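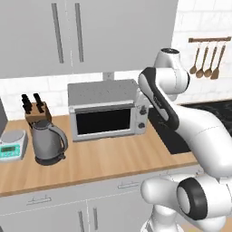
Gray cabinets with long bar handles and a wooden utensil rail

About Livance

Livance designs and fits kitchens for private homes and small rental buildings. The company was founded by Lieven Hermans and Mirjam De Graaf and now employs 58 people at 2 locations. Each project is assigned to one planner — from the first measurements to the final inspection. Nele Van Damme leads the design department. Visits to the Flornum showroom are by appointment.

Filed under: Our Company
Last updated: October 9, 2022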